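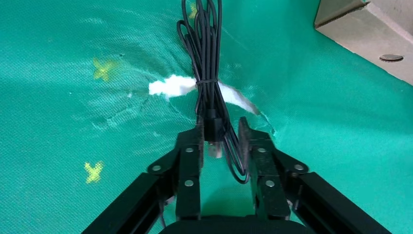

Last updated: December

Flat diary, entry 9

Second viewing at Otgate, 7:40 a.m., before the site office opened. Unit on level five, two bedrooms, west side. Took my own laser measure this time. The brochure gives the living room as 20 feet on the long wall. I got 19 feet 4 inches to the finished plaster, so the printed number is to the block.

Balcony door seals are in. Threshold drain is not. Ihor Vakulenko from sales says Titex will fit it after the tiling, and I asked for that in writing. The heating manifold sits behind the hall closet and can be reached only with the shelf out. Noted for the snag list.

Service charge is 200 a month, with the garage billed separately. The draft contract leaves storage rooms out altogether. Emailed the lawyer at Enine about it and about clause 5, which lets the developer swap kitchen suppliers without notice. The display kitchen is Öztürkmen. The contract says "or equivalent."

Water pressure not tested, mains still off. Will go back once it is on. Deposit not paid.

Comments

marl_k: Same clause in ours. We got it struck out before signing.

Dennis R.: Check which way the closet door swings too. Ours hits the thermostat.

tilly40: Is the garage price per space?

We use cookies to remember your settings. Accept / Manage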